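Beltumeck

Beltumeck is a factory-building and logistics computer game developed by the independent studio Drornirgate. Players run a mining concession on the moon of Warkton, where they dig up ore, smelt it, assemble it into machine parts, and then spend most of their time working out why none of it has arrived. It has been sold in early access since its first public build and, according to the studio, is nearly finished, a position the studio has held for several years.

Gameplay

The player starts with a hand drill, a furnace and a debt. Ore is moved by conveyor, cart or, later in the game, by rail. Belts come in 7 speeds, of which players generally use the slowest and the fastest. The ones in between are kept for compatibility with old saves and are fiercely defended on the forums by people who don't use them either.

Power comes from steam at first and from tidal generators later on. Warkton's tides run on a fixed schedule that the game never displays, so brownouts are a regular feature of the middle hours. A campaign of two chapters was added after launch. The second is longer and has an ending, though the ending consists mostly of a larger debt.
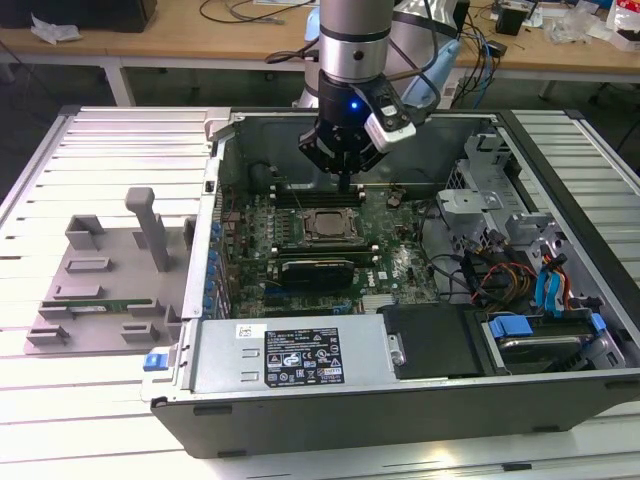 Multiplayer is supported through dedicated servers. Early versions required every player to hold an identical copy of the map in memory, and a single mismatched value would disconnect the whole group at once. This was listed in the patch notes as "strict synchronization." A later rewrite allows a single player to drop out and rejoin while the others carry on blaming the train signals.

Development

Drornirgate built Beltumeck on its own engine, called Boonyarit, after a short and unhappy trial of a licensed one. Boonyarit was designed to handle very large numbers of moving items and does this well. It was not designed to handle menus, and for a long time changing the volume required a restart.

The studio publishes an experimental branch alongside the main one. Experimental builds are meant for testing, but most regular players moved to them early and now treat the main branch as a sort of museum. A build released on 6 February 2018 replaced the pathfinding for carts and closed almost 3,191 bug reports, many of them the same report about carts driving into the sea.

Modding

Mods are written in a small scripting language and loaded at startup. The most downloaded one adds a clock showing the tides. Drornirgate has said it has no plans to include the clock in the base game - its developers are understood to have it installed.

See also

Boonyarit (game engine)
Tidal power in fiction
List of games in early access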